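September, sorting bench notes

Back on the sorting table this morning, after Dean Tapley and I spent far too long yesterday arguing about labels. He wanted printed cards from the Flandex label maker. I wanted handwriting, mostly so we could change our minds quickly, and I won because the label maker was out of tape (ha). So it's lowercase pen, nothing fancy: "fruits" on the left, "office supplies" on the right.

Went with the woven baskets in the end. The clear tubs from Arnidville were fine but they slid all over the place whenever you dropped something in, and the colour of the weave shows up nicely on a white top. I like the rolled rims too — no sharp corners to catch your sleeve on.
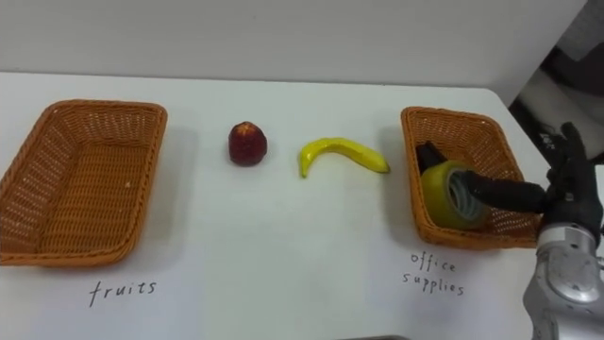

I'm still not convinced two categories is enough. Natalie Hartley thinks we should add a third for kitchen things, and she's probably right, but I'd like to get through a decent run with two before we start crowding the table. Spacing matters more than I expected. My first go had the baskets 20 cm apart and the fruit kept getting nudged against the rims, so I've opened that up and left the middle clear for whatever's waiting to be sorted.

The desk itself is a keeper. We get the long front part for working on and the return along the wall for the second basket, and the rounded corners are kind to hips. Dean wants it shifted 25 cm further from the washer and dryer. I said fine, if he does the lifting.
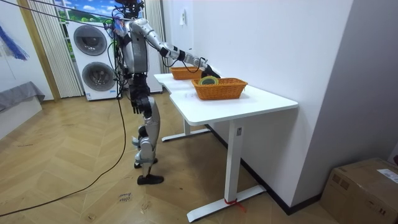
Roll of tape in the office supplies basket, other basket back on the return.

Things to sort out before next time: go over the pen marks, which will fade if we keep wiping the top down. Ask Natalie for more odds and ends, especially small stationery. Wipe out the baskets as well, they pick up bits in the weave.

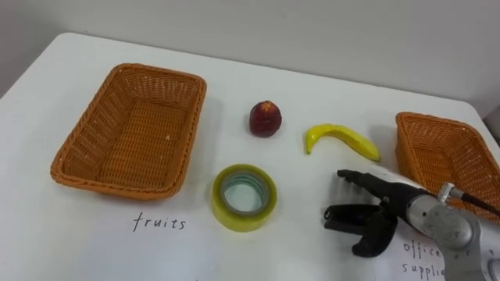 Fruits basket still empty, things waiting in the middle.

Dean has the bench from 11 tomorrow, so please leave the baskets where they are.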